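A Gripper, a Basket and a Lot of Patience: Talking With a Home Builder in Zindville

The workshop is in the back of a former print shop, and the members share it by a calendar on the wall. The builder I came to visit has the Tuesday evening place, from six until the last bus. He asked me to leave his name out, because his employer does not know about this hobby and he prefers it so.
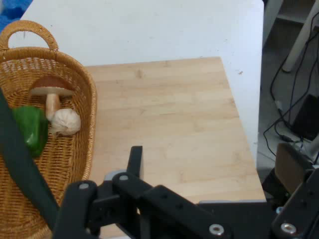 "I wanted to make something that can put the groceries away," he said when I asked how it began. "This was the whole idea. I come home, I have the bag in one hand and the phone in the other, and I think, why must I do this part? Then I started, and I understood that to put away groceries is maybe the most difficult thing I could choose."

He works with toy food. I asked if real vegetables would not be a more serious test, and he shook his head. In the first month he used real ones. A real pepper gets soft after a few days of being squeezed by metal fingers, and a mushroom does not last even one evening. "I was eating very damaged soup," he said. The toys keep their shape, so if a grasp fails on Tuesday he can try the same grasp a week later and know that the object has not changed. The training he does with them is simple to describe. He moves the arm by hand through the task, the computer records the positions together with the video from the wrist camera, and later a small model tries to repeat what he did.

The task at present is one single sentence: take the food from the basket and put it on the board. He has been on this sentence since the spring.

"The basket is my enemy," he told me. A plastic bin would be much easier. The wicker has a pattern everywhere, and his first model became interested in the pattern and forgot the food. The handle is also a problem, for it stands exactly where the arm likes to come down. For a long time the arm came from directly above and knocked it. Now he teaches it to arrive lower and from the side, with the wrist turned a little. I asked why he does not remove the handle. He looked at me as if I had proposed something rude. "In my kitchen the basket has a handle," he said.

The arm is built from a kit sold under the name Vonero, or it was in the beginning. By now the base and two of the joints are from the kit and the rest he has replaced. The gripper is his own design, the third version. The first was printed, and it bent. The second was metal but too heavy, so the shoulder motor became hot and switched itself off after a few minutes. The third has flat black plates held together by hex bolts, and he is quite proud of it.

"I can open everything with one key," he said, and took this key out of his shirt pocket to show me. "If something is wrong, I don't want to search for tools. I did not use glue, and I did not use any special screw. My father repaired radios, and he was always angry with people who used glue."

The plates were cut by Jeon, a small metal shop two streets away which normally makes brackets for signs. He brought them a drawing and they laughed at it, he said, but in a friendly manner, and the woman at the counter corrected two of his holes before cutting. He paid 70 dollars for the set. When he came again with the next drawing, she had a question ready about the finger tips, and he changed them after her advice.

I was curious what the project has cost altogether. He has a notebook for this, and he opened it without being embarrassed. The motors were the largest part, 800 dollars, bought used from somebody who had given up a similar build. The total on the last page was 2,014 dollars. "This is without the coffee," he said. "And without the table, because the table was already in the workshop."

Then we spoke about cables, and I must say that he spoke about them longer than about anything else. In his opinion most of the home robots which fail do so at the cable. The motor is good and the code is good, but one wire is pulled each time the wrist turns, and after some hundreds of turns it breaks inside, where it cannot be seen. He lost three weeks in this way. The arm would stop at random moments, and he was looking for the mistake in his program. He rewrote the whole communication part. "It was beautiful new code," he said, "and the arm stopped exactly the same." He found the broken wire when he leaned on it by accident and the arm came back to life.

After that he made himself a rule, which is to move each joint slowly by hand through its full range before he switches on the power, and to watch only the cables while doing it. It takes seven minutes – he has measured – and he does it every time, also when he is late.

I asked him about safety, as the other members work at tables not far from his. There is a switch that cuts the motors, and he does not start the arm before his left hand is next to it. The speed is limited in the software, too, although he trusts the switch more. The workshop had one discussion about the robot in the beginning. Somebody was worried about fingers, and he thinks that person was right to ask. He invited everybody to come and stop the arm themselves, and most of them did.

How well does it work? He gave me an answer for each object. The garlic is the best one. It is round, and the fingers close on it from almost any direction. The pepper is shiny, so under a strong lamp the camera sees bright spots and the model becomes confused about where the edge is. He changed to softer light from above and it improved, but not completely. The mushroom is the difficult case. If the fingers take the stem, everything is fine. If they take the cap, it turns in the grip and falls back. "And the three of them like to be together," he added. "When they are touching, the arm wants to take the garlic and the mushroom at once. It is greedy."

For the software he uses a free package named Telton, which was recommended to him on a forum. He likes it, but the manual supposes that the reader already knows everything. He writes his own notes while he learns, and he hopes to put them online in June, if he finds the time to correct the English. I offered to help and he said that he would rather make the mistakes himself.

My last question was about the groceries. Would he trust the arm with a real bag in his real kitchen? He thought about this while he was tightening a bolt.

"With onions, yes," he said. "With eggs, I will tell you when I am retired."

He wanted to do one more recording before the bus, so I put on my coat and let him work. The next builder on the calendar was already waiting with a box of clock parts.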